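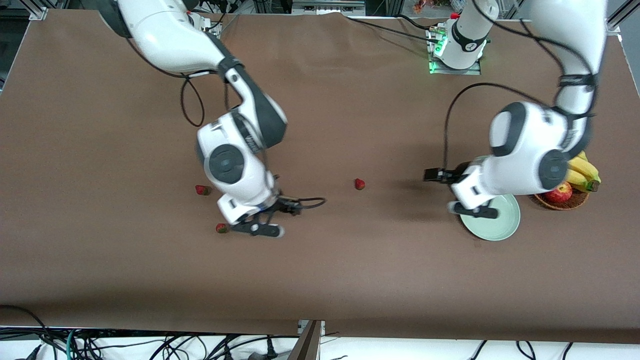
May, evening

Changed the table covering today. The old sheet had a shine to it that I had stopped noticing, and a crease near the long side that caught on everything pushed across it. The new one is brown and matt, cut to overhang by 12 mm on each side and held underneath with tape. It took two attempts. On the first I started from a corner, which is wrong: the sheet walks, and by the far end it was 7 mm out of square. Started the second time from the middle of the long edge and worked outwards with the side of my hand. It is flat. I shall leave it overnight before deciding whether it is really flat or only flat while fresh.

The brown was the cheaper of two colours at Clendine. Grey would have been more neutral, but red on grey looked dead when I tried it with a swatch in the shop, and I have strawberries to think about. Red on brown is a warm colour on a warm colour, so the separation comes from lightness more than hue. It seems adequate. The green calyx stands out better than the fruit does.

Basket, plate and fruit are the set for the rest of the month. Notes on each, while I remember.

Basket. Round, woven wicker, tan. Bought from Bălan on the way home last month and kept in a cupboard until now. It sheds. I turned it upside down over newspaper and tapped the base, then went round the rim with a dry nailbrush, and collected a surprising quantity of short fibres. Tapped it again after an hour and got fewer. The base has a slight rock to it on one diagonal. I tried damping the underside and weighting it with the dictionary, and the rock is reduced but still there. A folded bit of card would cure it. I would prefer not to use card, as it will migrate.

Plate. The mint green one, ceramic, shallow. There is a glaze pinhole on the underside that does not matter. I considered the white plate from the same shelf and put it back; it marks if you look at it. The green is pale enough to show a strawberry clearly and dark enough not to glare under the ceiling light. Washed, dried with the flat-weave cloth. The terry one leaves lint.

Apple. Red, from a bag, the only one without a bruise. Wiped with a slightly damp cloth and then a dry one, which brought the shine up more than I intended. I had meant to go for a duller skin. It goes at the front of the basket with the bananas behind, because the other way round the bunch slides forward and the apple ends up underneath.

Bananas. Still yellow, which will last until perhaps the day after tomorrow at the current temperature. I have not separated them. A bunch holds its own shape and can be put back in the same attitude every time, whereas single bananas settle differently on each occasion and have to be argued with. Stems are already dark. The next bunch is on the windowsill in the other room, away from the apple – they ripen faster together, and I want the replacements a few days behind.

Strawberries. Three out on the table and the rest of the punnet in the fridge. I went through it for size first and rejected the large wedge-shaped ones, which roll in an arc and finish somewhere unhelpful. The small conical ones stay where they are set. Every one I kept has a full calyx. Without it there is nothing to indicate which way round the thing is lying, and the fruit looks like a blob at any distance. Not washed. I washed a batch last week and they had gone soft at the shoulders by mid-afternoon, and a soft one leaves a pink stain that has to be got off at once. Whether the new sheet takes the stain as badly as the old one I have yet to find out. I will sacrifice a strawberry to it tomorrow, on an offcut.

Placing. I wanted the strawberries scattered, and scattering is harder than it sounds. Left to myself I put them at equal spacings, or in a shallow curve, and both look deliberate. Today I settled for one near the middle and the other two over to the left, well away from the basket. It reads as untidy, so it will do. Plate directly beside the basket, on its left. I had tried it on the right before lunch and disliked it for no reason I could write down.

Marks. I have been recording positions with pencil ticks on masking tape along the table edge, and lifting the tape when I need the edge clear. The tape is Steltix, the low-tack sort, and it came off the old sheet without complaint. On the new one it lifts a faint bloom from the surface, visible only from low down with the lamp behind. I wiped it with water and it went. To be checked again after a week of use. If it persists I shall go over to measuring from the corner with the steel rule, which is slower and also better.

Light. Ceiling fitting on, desk lamp off, blind down by mid-afternoon because the sun comes across the table then and puts a hard edge through everything. The matt sheet copes far better than the old one. There is no bright patch under the fitting, or none that I can find by walking round.

Costs, for the book. Brown sheet, one roll of tape, the basket, fruit. I have put the total in the ledger at 103, which includes the tape I have not opened. The ledger page is nearly full. The invoice from Privo for the shelving is still outstanding at 2,000 and I have written to them about it again, in the same words as before.

Lost half an hour before tea looking for the nailbrush, which was in the basket. Ate two of the rejected strawberries. They were watery and tasted mostly of the fridge.

Tomorrow: stain test on offcut. Check sheet for lift at the corners. Buy apples, loose if they have them. Look again at the rock in the basket, and if it is no better try the dictionary for a second night, possibly with the atlas on top. Defrost the fridge at some point – the punnet has frozen to the back wall along one side and I would rather not lose another row.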